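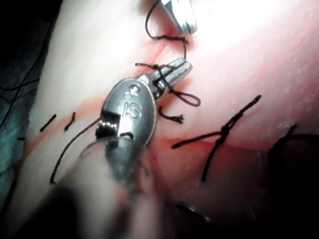 Metal instrument, jaws closed, over a pale pinkish-white tissue pad.

Polell Suture Pad, second version

I started making these because I was fed up with buying pads that ripped. I taught evening suturing classes for vet techs in Grokembridge for years, and every June I'd throw out a whole trash bag of split silicone and feel terrible about it. So I started pouring my own in the garage (sorry, neighbors, I know about the smell) and the Polell is what came out of that.

It's a layered pad, with a skin layer on top, a softer fat layer under that and a firmer muscle layer at the bottom. There's a fine mesh between the skin and the fat, and the mesh is what keeps your stitches from pulling straight through when you tighten a knot. The first version had the mesh too deep, and Anouk Michiels, who bought one of the very first batch, wrote me a long and extremely fair email about it. I moved it up. Thank you, Anouk!

What it feels like

Skin drag is the thing I fussed over most. Cheap pads feel like pushing a needle through a pencil eraser, and you end up learning to shove, then you have to unlearn it later. I wanted you to be able to roll your wrist and follow the curve of the needle and have it come up where you expected. It's still silicone, so don't expect miracles. It's grippier than real skin and it doesn't bleed or swell or move around on you. For simple interrupted, continuous, vertical and horizontal mattress, and basic subcuticular work, I think it's lovely. For very fine suture I'd get something else, because the top layer is too thick to make that fun.

You can cut your own wounds in it. Use a fresh blade and go slowly, and leave a finger's width between cuts or the strip in the middle gets floppy. My students always want to start with a giant dramatic slash right down the center. Start small, near one side, and you'll get many more evenings out of it!

What you get

One pad, plus 2 spare skin sheets you can lay on top when the original is chewed up. A little dish soap underneath helps a sheet settle flat. Instruments, needles and suture are not included, and I don't sell them, but Swati kits fit the pad nicely if you want everything in one box.

Price is $40, shipping extra. If you're buying for a class, write to me before you order and I'll work out something better. The biggest class order so far was 100 pads for the Laklow evening program, and I poured every one of them myself, so please give me some warning.

Looking after it

Wash it with warm water and plain soap, let it air dry, and dust it with a pinch of cornstarch when it gets tacky. Keep it off newspaper, because the ink transfers and never comes out. Don't leave it on a sunny windowsill either. Pull old stitches out before you put it away. I know it's boring, but they leave tracks if they sit there for weeks.

And please, please use a sharps container for the needles. An old couch cushion is not a sharps container (my husband found that one).

What people ask

Can I use it with kids? Only older teens, with an adult right there the whole time.

Does it contain latex? I don't put any in, but my garage isn't a certified latex-free facility, so if you have a serious allergy I'd skip it.

How long does it last? Depends on you! Brayan Cusi told me he got 11 months out of his before he touched a spare sheet, and he practices most nights. I've also seen one finished off in a weekend.

Returns are fine if you haven't cut it. Once there's a wound in it, it's yours.

Page updated 7 March 2023

Contact | © Polell Suture Pads, Grokembridge | Back to top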